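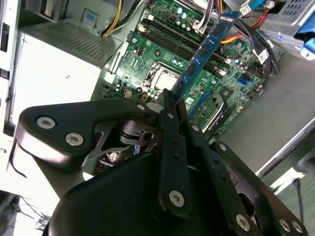
Seating DIMMs with the home-built arm, grip force problem

I've been trying to get the arm to fit memory in old desktops and I'm stuck on the last few millimetres. The gripper is my own design, flat black plates and linkages with hex socket screws, and the board I practise on has two long black slots with the little white latches at the ends. Picking the module up from the bench tray is fine. Carrying it over the side of the case is fine. What goes wrong is the press. The finger holds the module by its lower edge, so when I push down the stick tilts, one end goes in and the other end stays proud. If I raise the grip force to stop the tilt, the linkage flexes instead and I lose position. Arm is a second-hand Gotholm with the controller replaced, gripper is driven by one servo through the linkage, camera at the wrist. Has anyone done this with a single pair of fingers, or do I need a separate pressing tool?

Posted by: slotandkey

---

tinplate_ray wrote:

Separate tool. You are asking one mechanism to hold and to push and those want different shapes. I did something close to this for fuse boards, and what cured it was a flat bar beside the fingers with a strip of rubber on it. Fingers place the part in the mouth of the slot, let go, move up, bar comes down on the top edge.

---

ohmslaw_ish wrote:

Before you build anything, where are you gripping? Your finger is at the bottom edge of the stick, the contacts end. I'd have thought that was the first thing to change. Hold it by the two short ends, same as you would by hand, and the fingertips can clear the slot.

---

slotandkey wrote:

Can't get the ends with this gripper, it doesn't open anywhere near that wide. I know the lower edge is bad. It was the only place I could reach without the finger body hitting the power supply on the way in. There's also a thick cable bundle down the other side of the board that I'd rather not drag on.

---

ohmslaw_ish wrote:

Then hold it near the top edge and come straight down. Your wrist is coming in at a slant to dodge the power supply. Take the board out of the case while you're developing and sort the reach out afterwards.

---

tinplate_ray wrote:

Disagree with that. If it works on the bench and not in the case then you have done the work twice. The case is the job. Tie the cables back by all means but leave the board where it is.

---

ohmslaw_ish wrote:

He has two faults at once, tilt and reach. You separate them. I'm not saying leave it out for good.

---

pivotpin wrote:

What's the servo and what's your push measured at? I put a kitchen scale under a scrap board to get a figure and found my arm was good for 800 grams at that reach before the shoulder joint started to sag. A memory slot wants a great deal more than that. You may not have a gripper problem at all.

---

slotandkey wrote:

Servo is a Stenolis, the metal geared one. I haven't measured the push. I assumed the flex was all in the linkage, as I can see the long bar with the row of holes bow when it loads up. I'll try the scale.

---

gravelbox wrote:

That bar with the holes is your weak part whatever the scale says. It's narrow and you've perforated it. Did you need all those holes?

---

slotandkey wrote:

They're for moving the pivot while I find the right ratio. I've only ever used the bottom few. Fair point that I could now make a solid one.

---

gravelbox wrote:

Make it solid and twice as wide. Also check the spring steel piece under the finger. If that is what gives you compliance, it will let the tip roll as soon as you load it sideways. I had an Oluslow gripper kit with a similar part and ended up bolting a plate across it for anything that needed a push.

---

pivotpin wrote:

Wouldn't do that. The flexure is what saves the board when the position is out by a millimetre. Lock it solid and the first miss cracks a latch or worse. Keep it and add a stop so it can only travel so far.

---

gravelbox wrote:

A stop is fine if he can get one in. It looks tight between those plates.

---

slotandkey wrote:

Put the scale under it last night with a bit of ply on top. Results:

Straight down, arm fairly close in: 1,000 grams, then the servo on the elbow starts to complain.
At the reach I need for the far slot: 300 grams.

So pivotpin was right. With the gripper out of the picture completely (I pushed with the closed fingers) there still isn't enough.

---

pivotpin wrote:

300 won't seat anything. Turn the case round so the slots are nearer the base and see what you get. Costs nothing.

---

tinplate_ray wrote:

Or use a lever. Fix a hinged bar to the bench beside the case with the pad over the slot, and have the arm pull down on the long end. The arm only has to move it. You get whatever ratio you fancy from the length.

---

ohmslaw_ish wrote:

Now he has a bench fixture that only fits one case. An earlier post said the case is the job.

---

tinplate_ray wrote:

It is for one case at a time. He has a stack of the same model by the sound of it.

---

slotandkey wrote:

I don't, they're all different, this is just the one I started with. So the lever is out for me, though I can see it would work.

Plan for now: turn the case, new linkage bar in solid plate, leave the flexure alone but put a stop screw behind it, and move the grip up towards the top edge. I'll do them one at a time and use the scale after each. If the push is still short I'll look at a bigger elbow servo. There is a Dimitriou one that has the same bolt pattern, if anybody has run it on a Gotholm I'd like to hear how warm it gets.

---

gravelbox wrote:

Not on a Gotholm, but I've had one on a camera slider for a year. Runs warm when it's holding a load and the lead it comes with is short. Buy the extension at the same time.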